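Home | Telescopes | Mounts | Eyepieces | Moon Maps | Contact

Filed under: Starter Scopes & Moon Watching

The Skamier 5-Inch Tabletop Reflector

Every few years somebody announces that we're going back to the moon, and every few years our phone rings. The Skamier is what we sell those callers. It's a short, fat reflector on a swivel base, it weighs 11 pounds, and it will show you more craters than you have names for.

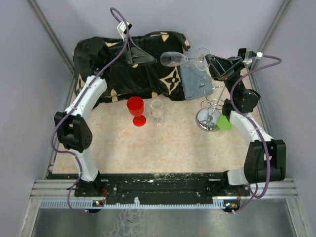

Focusing takes a little patience. The knob is stiff for the first few evenings and then loosens up, much like my uncle at weddings. Start with the low-power eyepiece, find the line where lunar day meets lunar night, and stay there awhile. When you're done, put the caps on and lay dark fabric over the tube, like the black cloth on the table in our photo, which keeps dust off the mirror and costs next to nothing. Prorkeck makes a fitted cover for people who enjoy spending money.

In the box you get the scope, two eyepieces, a red-dot finder and a moon map drawn by Usha Pillai, who labels the Apollo sites in type you can read by flashlight. The manual runs to 22 pages, nine of them warnings about the sun. Read those nine.

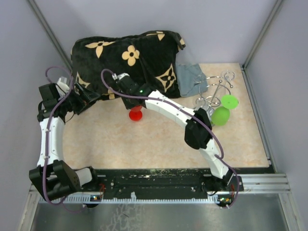 The swivel base has three rubber feet and wants a solid surface under it. A picnic table is fine – a car hood is fine until the engine ticks. If you'd like to stand up while you look, the Mockus tripod fits with the adapter plate, sold separately, as adapter plates always are.

You will not see the flags. We get asked this over and over, and no eyepiece in our catalog is going to help.

Scopes ordered by noon leave the Clarkcombe shop the same afternoon, except in September, when we're short a van.

Clarkcombe Scope & Sky – Questions? Use the contact form – All rights reserved – Back to top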